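Home | Notebook | Projects | Equipment booking | Contact

Workshop notebook: household handling, tidying tasks
5 May 2020
Reading time: 4 minutes

This entry concerns the question put to the group in January by our partners at Drudik, namely whether a machine can at present be trusted with the small tidying work of a bedroom or a bathroom shelf. The Dizon task sheet lists 30 objects. The present entry deals with one part of it: objects that stand in a holder and must be taken out or put back. 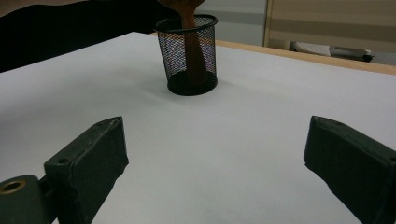
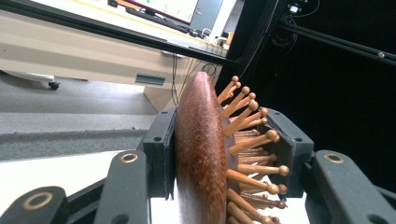

The instruction for the holder task is short. The operator takes the object out of the cup, lays it on the table, picks it up again and returns it. A person does this without thought and usually while looking at something else. For the purposes of the Mastis software it has been divided into four stages, and each stage is marked separately, as a single mark for the whole task conceals where the difficulty lies.

Stage one, removal, gives little trouble. The object is already upright and the fingers can close on whatever stands above the rim. The one recurring fault is that the cup comes up with the object. A light cup has very little to hold it down, and anything that catches on the inside will lift it. Weighting the cup was discussed and rejected on the grounds that household cups are not weighted.

Stage two, laying down, was thought too simple to record separately. That view should be revised. A hairbrush put down carelessly rolls on to its pins, or on to its back, and the outcome decides which grip is available afterwards. The Brurkine planner treats the two resting positions as the same object in the same place. They are not the same for the fingers.

Stage three, picking up again, is where the brush parts company with the rest of the list. One side is smooth and curved and the other is made of pins. When the fingers close across the two, the pins take up part of the load, and the planner has no means of knowing how much. A person adjusts by feel. Our force reading is a single figure for the pair of fingers, and it does not distinguish a firm hold on the back from a poor hold on the tips of the pins. Closing harder is the obvious remedy and is not recommended for a thing somebody will use on their hair.

Stage four, return, remains the weakest. The tool must bring the narrow end over the opening and lower it while the fingers themselves hide part of the view. With a plain handle the margin is acceptable. With any object that widens, the margin goes quickly, and a small error in tilt sets the end down on the rim. The planner then continues to lower. A stop on contact has been requested twice and should be treated as overdue.

Position on the main question. The group is asked for a plain answer and I would give the following. A machine of this class can put a known object into a known holder on a clear table, at a pace no household would accept, and under supervision. It cannot yet be left with a shelf of mixed articles. The gap is chiefly one of touch and of recovery after a small mistake. A child who misses the cup tries again at a slightly different angle. Our system has no comparable second attempt unless an operator starts it.

I do not consider this a discouraging result. Drudik did not ask for speed, and the shop-floor side of their enquiry (returning hand tools to a rack) is closer to what can be done now. The tools are fewer, the rack is fixed, and the same grip may be used every time. I would advise that the first trial be made there.

Note on quantity. The plan allows for 4,000 recorded handlings across the whole list. Rommel Cruzado has proposed that 500 of these be reserved for brushes, combs and similar articles, where the surface differs from one side to the other. I support the proposal. The present division gives every object the same share, so that a wooden spoon receives as much attention as a brush and plainly needs less.

Points outstanding:

Stop on contact during lowering. With the Brurkine maintainers.

Separate entries in the object file for brush on back and brush on pins.

Wording of stage two on the Dizon sheet. "Place down" should say which way up.

Finger pads to be inspected for wear before the comb handlings begin, and the result entered in the equipment book.

Last updated: see the revision list for this notebook

Previous entry | Next entry | Back to top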